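Print this page | E-mail this article

The woman who unties other people's knots

By Gervásio Siqueira

When I arrive at the repair room in Sedunham, Neusa Nogueira is on her knees behind a photocopier. She does not stop. She tells me to sit, and then that the chair is also waiting for repair and I should choose the other one.

She has looked after the lending shelf here for almost 30 months. People of the town may borrow extension leads, power strips, lamps and small tools, and bring them back when the party or the painting is finished. It costs nothing for a weekend. For a longer time there is a deposit, which she writes in pencil in a green book.

"I did not want to be the cable person," she says when she finally stands up. "I came to learn how to mend my radio. But every time I opened the cupboard, the cables fell on my feet. So I started with the cupboard."

The cupboard, she explains, had one deep box. Everything went inside it, and everything came out as one piece. Her first decision was to take the box away. Now there are 34 pegs on the wall, each with a paper label, and a cable which has no label may not be hung. Her colleague Cremilda Assunção thought this was too strict and told her so, in front of visitors.

"Cremilda said, it is a cupboard, it is not the national archive," Neusa remembers, and laughs. "But she uses the pegs."

I ask how a cable should be wound. It is clear that I have asked the correct question, because she takes one from the wall and gives me the end. Around the elbow is bad, she says. It is quick, but each turn puts a twist inside the cable, and after some months it will not lie flat on a floor. She prefers to make the loops in the hand, one over and one under, and to let the cable decide how big they want to be. My first try is not a success. She undoes it without comment and hands it to me again.

She was born in Clanotport, where her father sold lamps and switches from a narrow shop. At night she had to roll up the leads from the window display. "He checked them," she says. "If it was ugly, I did it again, and my soup was on the table." Does she think of him when she works? She considers this for a long moment. "I think of the soup."

In June the room lent its whole stock to the street dinner at Mallside. Dagný Briem, who organised the lights there, had asked for 900 metres of cable, and was given what existed. The leads came back the next morning in three shopping trolleys. Dagný wanted to apologise for the condition, but Neusa was already sorting them on the floor by length.

"She was happy," Dagný tells me later by telephone. "I have never seen a person so happy with such a mess."

Not everything returns to a peg. A lead with a cut in its outer skin goes to the workshop, and if the cut is deep the plug is kept and the rest is recycled. Marks are another matter. Many borrowers, she says, bring back a cable and say sorry that it is dirty, and she has to explain that a dirty cable is only dirty.

Power strips are the part of the shelf she likes most, and she talks about them for longer than my notes can follow. She wants each one to look different from its neighbour, so that a borrower can describe it on the telephone. A pink one with a line of teal blue along the back edge needs no number, in her opinion, while a plain white one can be anybody's. She is also particular about the button, and she prefers the kind with a raised border round it, which a thumb can find under a desk. For the white cables she allows a thin tie round the middle of the bundle, never a tight knot, and she does not mind if they have a few dark smudges. Before I leave she gives me back the lead I had practised on, and asks me to wind it one more time.

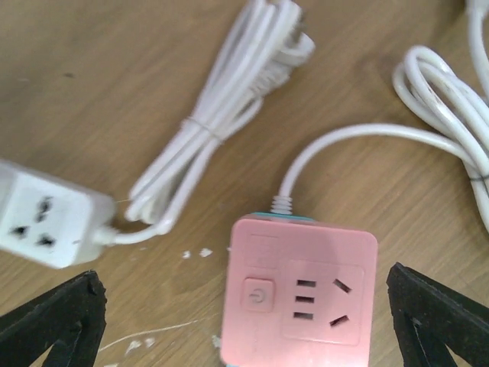
Related items
Neusa Cordeiro and the Ayala choir: a winter of rehearsals
Where to take a broken kettle in Sedunham
Mallside street dinner: letters from readers

Contact the editors | Copyright Sedunham Neighbourhood Pages | Back to top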